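Week two with the GenRobot.AI grippers from Huvgate, the handheld pair I've been renting to record folding for our arm to learn from. The kit is 800 a month, seven days' notice to cancel.

Folding is where I wanted to test them. The blue pads take hold of thin cotton well, but lining up a corner still takes patience.

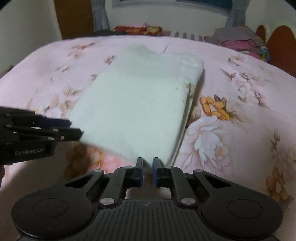 Coralie Maihi thinks I'm being too easy on the pads. Her view is that any gripper can pinch a hem, and the rental only pays off if the recordings load without hand fixing. Fair point – nearly a third of mine needed trimming.

Setup is quick. Two grippers, one sync button, and the trigger is light enough for a long session.

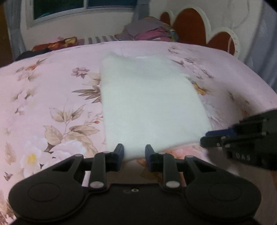 ## What I'd change

A longer charging cable, and a manual with the error codes in it. I'm keeping the pair until October.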